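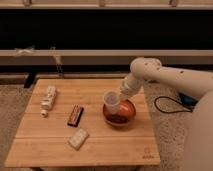 Last edited 4:12 PM, July

Wood movement, a thread. I keep getting asked why a glued-up tabletop that was flat in winter has a hump in summer. Short version: moisture content changed and the fasteners didn't allow for it.

Wood barely moves along the grain. Across the grain it moves a lot. For any panel made of parallel strips, the number to work out is total width across the strips. Length you can ignore.

Formula I use: width x change in moisture content (in percentage points) x coefficient for the species. Coefficients are in any decent wood handbook. Use the tangential one for flatsawn stock, radial for quartersawn.

Worked case. Panel 1000 mm wide, coefficient 0.002 per point, swing of 4 points between heating season and July. 1000 x 0.002 x 4 = 8 mm. Screw both long edges down tight and those 8 mm have to go somewhere.

Bamboo is technically a grass and gets sold in laminated strips. It still moves across the width. Get the coefficient from the supplier, because it varies with how the strips were pressed and how much resin is in them.

Fix: slotted holes in the cross rails, slots running across the grain. Round hole at the center, slots everywhere else. Pan head screw with a washer. Snug, then back off a quarter turn.

Figure-8 fasteners also work if the recess lets them swivel. Delia Garrido sent me one from a Piras desk where the recess was cut too tight. It could not rotate at all. Top had a split 687 mm long.

Finish both faces. One coat on top and bare wood underneath means the two faces take up moisture at different rates, and the panel cups. Finish slows the exchange. It does not stop it.

Meter notes: pin meters read low on some dense species without a correction. Take readings at several points and write down the room humidity next to them. Mine went from 32 percent RH to the low 60s in the Clencombe shop over one season.

Correction from Gayan Roy: with a fixed center, each edge only sees half the total. So 4 mm per side in the case above. Slot length should be the per-side figure x 2 plus the screw diameter, if you don't know where in the cycle you're assembling. He's right.

Breadboard ends next. Those need drawbored pegs and elongated holes in the tenons, glue at the middle tenon only.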